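Green onion

A green onion is an onion eaten while its leaves are still green and before it has formed a large bulb. Both the white lower part and the hollow green leaves are edible. The name covers several plants of the genus Allium, most often the Welsh onion (Allium fistulosum) and young plants of the common onion (Allium cepa). Other names in English include scallion, spring onion, salad onion and bunching onion, and their use varies from one region to another.

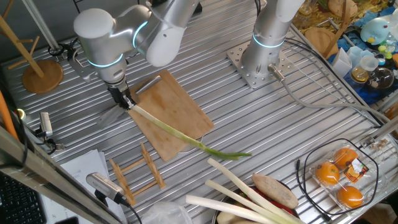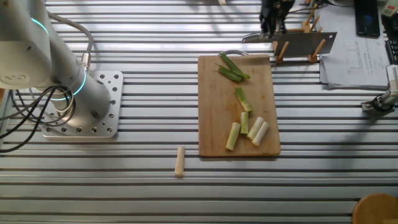
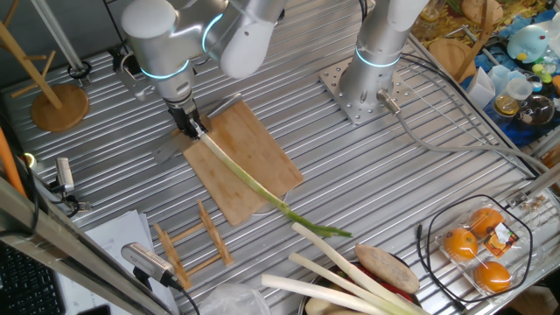

First and third pictures: a long green onion on a bamboo cutting board.

Names

The word scallion came into English through Old French and goes back to the Latin name for an onion from Ascalon, a port on the eastern Mediterranean. Shallot has the same origin, and in parts of Australia green onions are still sold as shallots. In the United States, green onion and scallion are used for the same vegetable, although some cooks keep scallion for plants with no swelling at the base. In Britain the usual name is spring onion. American markets often use spring onion for a slightly older plant with a small round bulb.

In Wales the name sibwns is common in the south, and the similar word sybies is used in Scotland as a form of syboe. The Welsh onion has no historical link with Wales. The first part of its name is usually traced to an old Germanic word meaning foreign.

Description

The leaves of Allium fistulosum are round in cross section and hollow along their whole length. Those of the common onion are flattened on one side. The white part of the plant is not a true stem. It is made of the lower ends of the leaves wrapped tightly around each other, and botanists call it a pseudostem. The true stem is a short, flat disk at the very bottom, from which the roots grow.

The white color comes from lack of light. Growers who want a long white shaft heap soil around the plants as they get taller, a practice known as blanching or earthing up. Plants that are not earthed up stay green nearly to the root.

If left in the ground, Welsh onions form clumps by producing new shoots at the base. They flower in the second year on a hollow stalk. The flower head is round and pale yellow to white, and it is visited by bees and hoverflies. The seeds are black and angular and lose their ability to sprout faster than those of most vegetables. Seed kept for more than 2 years at room temperature gives uneven results.

History

Allium fistulosum is thought to have been domesticated in China, where written references to it go back more than two thousand years. It later reached Japan and Korea, and it became one of the main onions of East Asian cooking. The common onion was domesticated farther west, probably in Central Asia, and was grown in ancient Egypt and Mesopotamia. Young common onions were presumably eaten wherever the crop was grown, as thinnings from the rows.

The Welsh onion was known in Europe by the end of the Middle Ages, but it remained a minor garden plant there. Its hardiness was valued in cold areas, where its leaves are among the first fresh greens of the year.

Types

Japanese growers separate long white types, which are earthed up and eaten mainly for the shaft, from leafy types grown for their green parts. The long types can reach the length of a forearm or more and are sold singly or in small bundles. The leafy types are thinner and are sold in bunches.

Red-skinned types have a purple outer layer at the base. The color is only in the outer layers, and much of it is lost when the plant is peeled or cooked.

Two local strains are described in Wyn Gethin's garden handbook Onions for Small Plots. Skarkum is a short, thick-leaved strain that splits freely and is kept going by division. Eynon is a taller strain raised from seed, with an upright habit and a mild taste. Gethin notes that the two cross easily if they flower close together, and that seedlings from such crosses are variable in height.

Related plants

The tree onion, also called the walking onion, is a hybrid of the common onion and the Welsh onion. It bears small bulbs at the top of its stalk in place of most of its flowers. The leaves are used in the same way as green onions.

Chives (Allium schoenoprasum) are smaller and finer, and have no white shaft worth eating. Leeks have flat, solid leaves folded in a V shape. Ramps, a wild species of eastern North America, have broad leaves and a smell closer to garlic.

Cultivation

Green onions are grown from seed, from sets, or by dividing old clumps. Seed is sown thinly at a shallow depth in rows, and the seedlings need little or no thinning if they are to be pulled young. Most types are ready in 8 to 12 weeks in warm weather. In mild climates a sowing in late summer will stand through the winter and can be pulled in spring.

The roots are shallow, so the soil must be kept evenly moist. Plants that go short of water become tough and sharp in taste. Weeds are a greater problem than with most crops, as the upright leaves cast almost no shade. Close rows are usually weeded by hand.

Long-shafted types are commonly raised in a seedbed and moved to a trench when they are as thick as a pencil. Soil is drawn up to the plants in several stages. It should not be brought above the point where the leaves divide – soil that gets in between the leaves is hard to wash out.

In a trial at the Pavholm market garden, 869 seedlings of the Eynon strain were set out in trenches in July, and 199 of them had sent up a flower stalk by the following spring. Morfudd Gwynne, who kept the records, put the early flowering down to the size of the plants when the cold weather arrived. Small seedlings exposed to the same cold did not flower.

Pests and diseases

The onion fly lays its eggs at the base of the plants, and the maggots eat the roots and the lower part of the shaft. Fine netting put in place at sowing time keeps out most of the flies. Onion thrips feed on the leaves and leave silvery streaks, mainly in hot, dry summers.

Downy mildew appears as pale patches on the leaves in cool, damp weather. White rot is a soil fungus that attacks the roots and base, and it can remain in the ground for many years. There is no simple cure for it in a home garden. Onions and their relatives should be kept off the affected soil.

Harvest and storage

The plants are lifted with a fork or pulled by hand when the soil is loose. Loose outer skin is stripped off and the roots are trimmed. For market the plants are usually washed and bunched with a rubber band or a twist of wire. The tips of the leaves may be cut so that the bunch is even.

Green onions do not keep as well as dry bulb onions. In a refrigerator, wrapped in a damp cloth or an open plastic bag, they stay in good condition for a week or somewhat longer. They may also be stood upright in a jar with a little water. The cut root ends will grow new leaves in water or soil, though the second crop is thinner than the first.

Chopped green onions can be frozen without blanching in hot water. They lose their crispness and are then suitable only for cooked dishes.

Use in cooking

The white part has a stronger taste and takes longer to soften, and for that reason it is often added to the pan first. The green part is milder and is commonly put in at the end or scattered over the finished dish raw.

In Chinese cooking, green onion is used with ginger as a base for many stir-fried and steamed dishes. It is also rolled into the dough of flat, pan-fried cakes. Korean pajeon is a savory pancake in which whole or cut lengths of green onion are held together with batter. In Japan the long white types are grilled, simmered in hot pots or sliced thinly over noodles. Mexican cooks grill whole green onions with small bulbs and serve them with lime and salt. In Catalonia, calçots – a long-shafted form of the common onion – are charred over an open fire and eaten with a nut and pepper sauce.

In the southern United States, chopped green onion is a usual part of gumbo and other stews. In Ireland it is mixed into mashed potato with milk and butter to make champ.

How the plant is cut affects both its look and its taste. Thin rings are used for garnish. Slanting cuts give longer pieces that hold together in a hot pan. For fine shreds the shaft is cut into short lengths, opened along one side and sliced with the grain. Shreds placed in ice water curl and lose some of their sharpness.

Nutrition

Green onions are mostly water and are low in calories. The green leaves are a good source of vitamin K, and they also supply vitamin C and folate. The white part contains much less vitamin A activity than the leaves. The smell and taste come from sulfur compounds that form when the cells are broken by cutting or chewing.

All onions are poisonous to dogs and cats, whether raw, cooked or dried.

See also

Chives
Leek
Shallot
Tree onion

Further reading

Gethin, Wyn. Onions for Small Plots. Cada Press.
Gwynne, Morfudd, and Maddocks, Ynyr. "Early flowering in trenched bunching onions at Pavholm." Growers' notes, March 19, 2019.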